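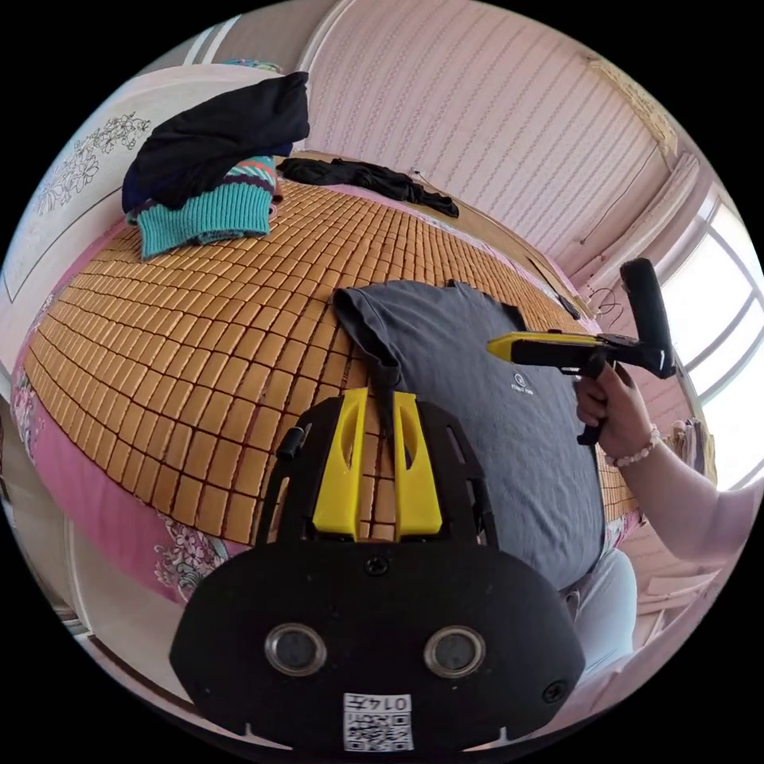
The Flindico Ensemble opens its winter season at Skustiletti Hall with an evening of harvest songs and slow dances

Music lovers who have missed the sound of fiddle, accordion and wooden flute played together in a small room are warmly invited to Skustiletti Hall this November, when the Flindico Ensemble returns with "Pesonen's Orchard," a program of village songs that were once sung at the end of apple picking and on the long walk home afterward.

The evening begins at 7:30 p.m. and takes in lullabies, two wedding marches and a suite of slow dances arranged by the group's fiddler, Keegan Gilchrist.

"Some of these tunes I learned in a kitchen, with someone stirring soup behind me, and I would love for people to hear them in that spirit and hum along if they feel like it," said Gilchrist.

The hall seats 128, and last year's concert was full well before the doors opened, so early booking is kindly suggested. Tickets are on sale at the Eltine bookshop and at the hall box office. Tea and apple cake will be served at intermission.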